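27/11/2018 Kallura bench, bread basket task

Ran the second half of the demos with Jyoti on the leader controls. Target is 64 for this object set and we have them all now, minus 5 that I threw out because the operator stopped for too long above the basket. Those pauses teach the policy to hover. Hanyu saw the same thing with the cups in May.

Change from last time: approach from directly above with the fingers already open, and no correction once they are below the rim. Jyoti finds this slower but the paths look much more alike when plotted over each other.

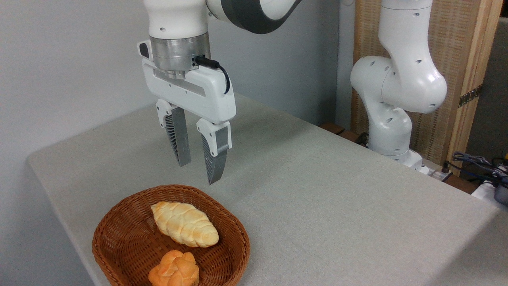

Trained overnight settings on the old set first, for a baseline. It got 2 out of 9 lifts. Most misses were the fingers closing too high and sliding off the crust. Wrist angle also wanders when the roll lies diagonally, so I want to add the angle to the logged state before training on the new set.

Grip force left alone for now. Emlyn thinks it should come down, but I'd like to change one thing at a time.

To do: retrain, same 9 start positions, ask Ruoxi for the plotting script. Cloth needs taping down at the corner.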